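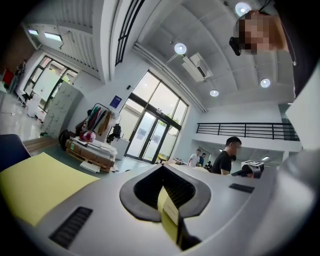
Home Tips Kitchen Workshop Laundry Paperwork Search

Paper drawer, quick sort. Did mine in June, took one wet afternoon and a pot of tea.

Tip everything out on the bed. All of it. Three heaps: pay, keep, bin. Don't read old letters or you'll be there till supper.

Boiler and car stuff goes in one folder, front of the drawer. Guarantees: staple the reciept to the front page. Till receipts fade, so photocopy anything over £100 the day you buy it. Lost out on a kettle that way.

Bank statements, shred. No shredder? Soak them overnight in a bucket, squash to mush, straight on the compost. Parvaneh Mirzaei in Wovthorpe does hers with the kitchen scissors in front of the telly. Slow but it works.

Labels. Pencil, not biro, you'll want to change them. Old cereal boxes cut down make decent dividers, 2 out of a big box. Cut with a craft knife and metal ruler, never the plastic one.

Drawer sticking? Rub a candle stub along the runners. Still sticking, take it out and check for an envelope down the back. Found a 69p stamp book and a dentist's card down mine.

Musty smell: saucer of bicarb, leave it a week. Dont put scented sachets in with photos, the oil gets into them.

Recipes torn out of magazines, be strict. Not cooked it in a year, out it goes. Kept the plum chutney one.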